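Chapter 8
Grasping a Bottle: What the Software Knows and What It Assumes 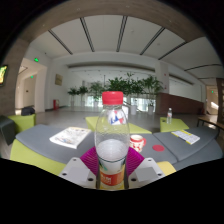 8.1 The trouble with "solved"

Picking up a bottle is often described as a solved problem. The claim appears in product leaflets, in the first paragraph of research papers and in a good many lecture slides, and it is usually followed by a success rate. This chapter is about how to read that claim, and about the software that stands behind it.

Consider first what a planner has to be told. A bottle must be found, its position and tilt estimated, a pair of contact points chosen, a path to those points worked out, and a closing force set. Each of these steps is handled by a separate piece of code in most systems, and each piece trusts the one before it. When the whole chain works, it is tempting to say that the robot can grasp bottles. What has been shown is that five guesses agreed with one another on a particular table, in a particular light.

The bottle at the head of this chapter is clear plastic with a red screw cap, held between two ribbed finger pads. Other things stand close behind it, among them a white mug with a red handle, and beyond those is a room with glass panels and a row of potted plants. A person finds nothing hard in this. For a perception module nearly all of it is awkward, and we shall come back to it several times.

8.2 Seeing through the object

Most depth cameras work by sending out light and measuring what comes back, or by matching points between two views. Both methods assume that a surface is where it looks to be. Clear plastic breaks the assumption. Some of the light passes through, some is bent, and some returns as small highlights that move when the camera moves. The depth map that results may have a hole where the bottle should be, or it may report the surface of whatever stands behind.

The label helps, and this is where caution is needed. A printed band is opaque and full of corners and edges, so a detector can fix on it firmly. The estimate of the bottle's position is then really an estimate of the label's position, with the rest filled in from a stored shape. Take the label off and the same detector may find nothing. A team that has trained only on labelled bottles will not learn this from its own test figures.

The cap has the same effect on a smaller scale. In one set of trials at the Hornham teaching laboratory, a detector trained on 700 images found bottles well until the caps were changed from red to clear. Its authors had reported a method for finding bottles. They had a method for finding red discs above something narrow, and a fair test would have said so.

8.3 Choosing where to hold

A grasp planner takes the estimated shape and suggests pairs of contacts. The older kind scores each pair with a formula based on friction and geometry. The newer kind learns a score from examples. Students tend to trust the first because it has equations in it and the second because it has data in it. Neither is a good reason.

The formula needs a friction value, which is normally typed in by hand and seldom measured. It also treats the object as rigid. A thin plastic bottle gives way when pressed, and how far it gives depends on how full it is and whether the cap is tight. The planner knows neither of these things.

The learned score has different weak points. If the examples came from a person moving a hand-held gripper, the person was using knowledge that was never recorded: the weight felt in the wrist, the small slip corrected before it became a fall, the decision to come in from a certain side. What is stored is an image stream and the motion of the tool. The model copies the motion and is left to guess at the reasons for it.

Ribbed pads add one more doubt. Soft ridges bend around a curved surface and forgive an error of several millimetres. This is good engineering, and it makes the evaluation of software much harder. Nornent, the planning package used in the exercises for this book, was at one time praised for its accuracy on round objects. When its users swapped the soft pads for flat hard ones, with no change to the code, failures rose from 4 in 600 attempts to well over a quarter. The credit had gone to the wrong part of the system.

8.4 Clutter, and the room beyond it

Segmentation is the step that decides which pixels belong to the bottle. Look again at the picture and note how the bottle slightly overlaps the left side of the mug. In the image their outlines meet, and through clear plastic even that meeting is uncertain. A module that draws the boundary a little too wide will hand the planner an object with a strange bulge, and the planner, which has no notion of mugs, will plan around the bulge or try to hold it.

The wider room matters as well. Bright panels behind the plants change with the weather. Plants have fine edges that confuse matching. A tracking routine that relies on fixed landmarks may pick a leaf, and leaves move when a door opens. Papers often describe such a place as "unstructured". The word sounds like an admission of difficulty, but it is also vague enough to cover almost any room the authors happened to have. Ask what changed between one trial and the next. If the answer is only the position of the bottle, the surroundings were a constant, however busy they looked.

8.5 What this chapter will do

The sections that follow take the chain apart in order. Section 8.6 deals with pose estimates and the uncertainty that ought to travel with them – most software drops it at the first function call. Section 8.7 covers contact models, and Section 8.8 learned grasp scores. Section 8.9 turns to force control during closing. The last section sets out a test plan in which one thing is altered at a time, using the Lutitby set of household objects.

Before going on, take any published grasping result you have to hand and write down every condition that was held fixed. Include the lighting, the pads, the labels and the person who set the objects out. Keep the list, as the first laboratory exercise begins with it.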